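Chapter 7
Washing Up and Wiping Down

Last updated: June

Before we come to ovens and pans, I should like to spend a little while at the table after the meal is over. It is the part of kitchen work that most of us learnt by being told off, and very few of us were ever properly taught. When Maxine Tuhiwai and I began teaching household skills at Wisbridge, we asked 208 new students to write down how they cleaned a plate. More than 66 of them left out the back of it altogether!

A plate, you see, has several parts that want different handling. The well in the middle holds sauce and grease, the rim collects fingerprints and dried drips, and the underside picks up whatever was on the table. We shall take them in that order, and then go on to mugs, which have troubles of their own — tea stains chiefly, and the bit just under the handle.

You will also meet the question of what to wipe with. Cloths, sponges and scourers all have their place, and Section 7.3 goes through them patiently, with a word on rinsing each one out.

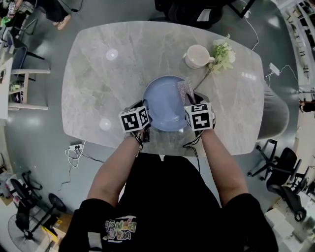
Figure 7.1 A light blue plate held at both sides, with a white mug close by.

Have a plate of your own beside you as you read, preferably one that still needs doing. Start with the well, and keep your other hand on the rim so that it stays put.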